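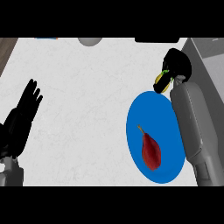 Figure 1. Simulated kitchen task, overhead view: banana in the right hand, pear on the plate, left hand open.

Rules for a Robot That Doesn't Exist Yet
Term project report, Halyna Kuzmenko and Danylo Kostiuk
Nov 19, 2023

1. What we set out to do

Our assignment was to take a household task and write the safety and conduct rules a two-armed robot should follow while doing it. We chose moving fruit with a plate on the table, on the theory that fruit would be easy. We have since revised our opinion of fruit.

The rulebook we started from was the Vundano lab handbook, which has 229 entries. Most of them concern the door, the coffee machine and who may touch the emergency stop. Once we took out everything written for people, 12 were left, and seven of those could be checked in simulation. The report covers the seven.

2. How we checked them

We ran 2,140 episodes in the Flonum simulator and scored each one with a script Danylo wrote. Halyna then watched a sample by eye, mostly to find out what the script thought "gentle" meant. (It thought gentle meant slow. A slow robot can still push a plate off a table, and ours did, with great dignity.)

3. The idle hand

The rule that took the most arguing was number 4: "A hand not in use shall be kept clear of the work." Clear by how much? In Figure 1 the left hand is open above the tabletop, well away from the plate, and both of us would pass it. The gray right forearm is another matter. It comes very close to the plate's right edge, and the handbook has nothing to say about forearms. Whoever wrote it was thinking about fingers.

We rewrote the rule to cover the whole arm, wrist and forearm included, and made the script measure from the nearest part of the shell to the nearest object not being handled. Several episodes we had been proud of stopped passing.

4. Grip

Rule 6 says the held object must "remain identifiable to an observer." With a closed hand over a banana, an overhead observer gets a bit of yellow and a green tip. Halyna called that identifiable. Danylo said he only knew because he had read the task file. We kept the rule and added a second required camera view, so now the observer has to do more work, too.

5. Still open

We have no rule for what the robot should do when two rules disagree. The Brondent checklist, our other source, says to "use judgment," and we were unable to find where in the software that is kept. Next term's group should start there, and should ask for the Onyshchenko lab's scoring script before writing their own.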